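Home | Workshop | Galleries | Parts Bin | Contact

Sorting day at the board bench

Print this page | E-mail this page

Posted Jan 30, 2026

The Tusdale electronics room has been short of shelf space since December, when the old cabinets went out. The circuit boards that used to live in drawers ended up in trays and bins wherever there was a flat surface. This gallery covers the bench where boards get moved into slotted racks.

The boards come from the Gusari kit, which uses the same small format throughout. We had 400 of them to go through, and the stock list had not been checked against the shelves in a long time. Wendell Fitzsimmons drew up the new list and Piroska Kozma printed the labels. The numbering starts at 701 because the lower numbers are still taken by the older Irness stock, and we did not want two boards with the same label.
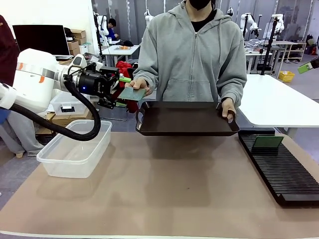
Clear container and slotted rack on the tan tabletop, with a tray held above it.
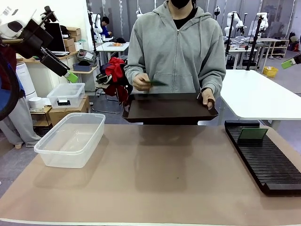 Racks are the best storage we have tried for bare boards. Stacked boards scratch each other, and pulling one from the bottom of a pile usually means moving the rest twice. With one upright in its slot, like the green one near the far end of the black rack, you can take it by the edges and leave its neighbors alone. The rack is long enough that we lay it at an angle on the bench, and the rest of the tabletop stays free for a bin. Trays are still useful for carrying boards between rooms, but we no longer store anything in them.

A few notes for anyone setting up the same thing at home or in a school shop. Buy the rack after you have measured the boards. Ours came with Nguyen-Tran inserts that were too tight, and those went back. Leave every fifth slot open if you label the edges, or you will not be able to read the labels. Keep the list next to the rack on paper - the computer copy is always a week behind.

The next gallery will cover the connector drawers. There are 2000 small parts in those, so it may take a while.

Back to Galleries | Next gallery

Comments (3)

Rosalind Hutchins
Do you keep the boards in bags before they go in the rack? I lost a couple to static last winter and have been bagging everything.

Tobias Obi
Bags for anything with chips on it. Plain boards go in bare. We get through a box of 100 bags pretty fast.

Eirini Margaritis
Thanks for the tip on leaving slots open. I filled mine end to end and now I have to pull a board out each time I want to read a number.

Print this page | E-mail this page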